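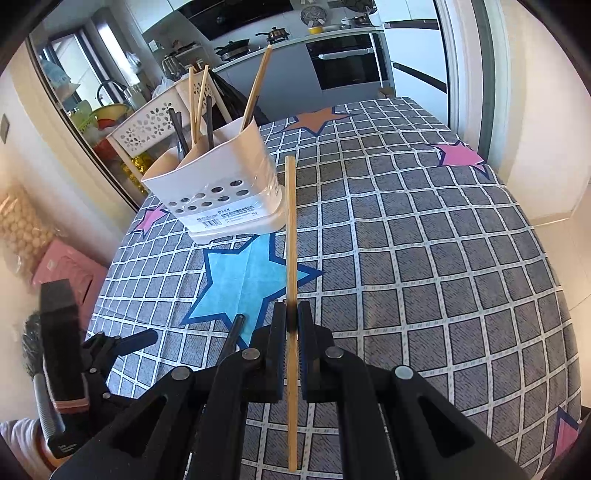 Can machines do household chores yet?
Board: Home and Workshop > General

hobnail_711
Posted August 12, 2020

My brother-in-law says we'll all have a robot putting the dishes away within five years. I work at Donora on the packing side and I say we won't. We have had an arm on the carton line since last July and it is very good at cartons. It does one size of carton. When the size changes, somebody has to come over from the office with a laptop.

So what can they do at home, today, apart from hoovering?

mitali.m
Nothing I would pay for. A dishwasher is a machine doing a chore and has been for years, but you still load it and empty it. The emptying is the part I'd like rid of. Cutlery is the worst of it, and chopsticks are worse than cutlery. They're thin, they roll, and they lie across each other in the rack so you pick up one and get three.
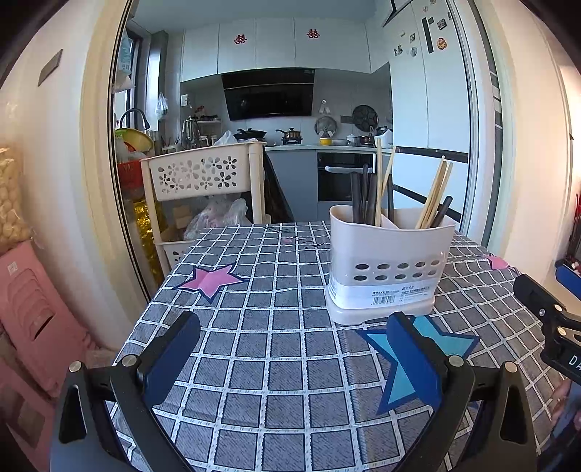
Chopstick holder on the table, dark ones mostly on the left, bamboo on the right.

Sorting those into two sides is a job for a six-year-old. I'd like to see what a machine makes of it.

Hudach_Dave
I don't agree that it's hard. A chopstick is a straight stick with no loose parts. Two fingers can hold it. Compare that with a duvet cover. If I were starting a list of things for a machine to learn, sticks into a pot would be near the top.

mitali.m
Holding one is fine. Picking out one from a bundle is the bit I mean, and then getting the end into the holder without knocking the holder over. That kind of plastic pot weighs next to nothing.

Hudach_Dave
Then put a weight in the bottom of it, or screw it down. We do that at work with everything.

mitali.m
I'm not screwing things to my dining table, Dave.

Nana Quaye
I fit fixtures at Agyeman, so this is more or less my job. You are both right up to a point. On the shop floor we spend most of the money making sure the part is always in the same place, the same way up. Last job was a tray with 154 pockets, and the arm only had to go to each pocket in order. Take the tray away and tip the parts on a cloth and the same arm is useless. A kitchen is parts tipped on a cloth.

A patterned cloth doesn't help a camera either. Thin light stick over big printed shapes, I would expect some misses.

hobnail_711
How many misses is too many though? If it dropped one in ten at home I'd not mind. It can pick it up again.

Nana Quaye
At home, perhaps. We had a trial where it got 145 right out of 154 and the customer sent us away. But they run up to 3000 trays a week.

valtine_owner
Different question, what about speed? I've got the Valtine floor cleaner and it takes all morning over two rooms. I don't care, I'm out. If something took an hour to put the chopsticks back I wouldn't care about that either, as long as it was quiet.

Hudach_Dave
Agree with that. People judge them against a person standing there. Nobody times the washing machine.

mitali.m
I do. It's two hours and ten minutes on cottons.

hobnail_711
Going to show him this thread on Sunday. He'll say five years again. Does anyone know what a second-hand arm goes for, small one, bench size?

Nana Quaye
Send me a message with what you want to lift and how far it has to reach. The controller is usually the dear part, so check it's included before you pay for anything.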